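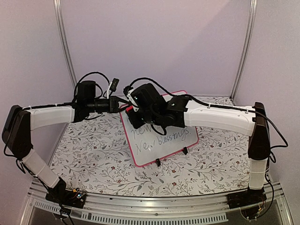
Two arms above a small whiteboard with a pink-red border.

How to write an episode recap for your TV blog

I write recaps of the fantasy series Ovdale for a small fan site, and readers often ask me how I prepare them. My method is simple and you can use it with any show.

Step 1. Watch the episode one time without notes. Only enjoy it.

Step 2. Watch again and stop every 15 minutes. At each stop, write 2 sentences: who wanted something, and who stood in the way.

Step 3. Sort your notes by place, and do not follow the order of the scenes. In season two the story jumps between Warnley and the port of Brendari many times. If you jump also, your reader becomes lost. Finish with one place, then go to the other.

Step 4. Write the draft. Try to stay near 1,000 words. My first recap had 2,909 words, and most of them were dialogue which I copied from the subtitles. Choose one quote for each place, no more.

Step 5. Add your opinion at the end of each part. Keep it short, and say which scene made you think so.

Step 6. Check the names. I still mix up the two cousins in Brendari, so I keep a list open next to the draft.

For the title, put the season and episode number first, so people can find it in the archive. If you reveal a death, put the spoiler warning before the first paragraph and leave the name out of the title.

Posted by Annamalai in Writing Tips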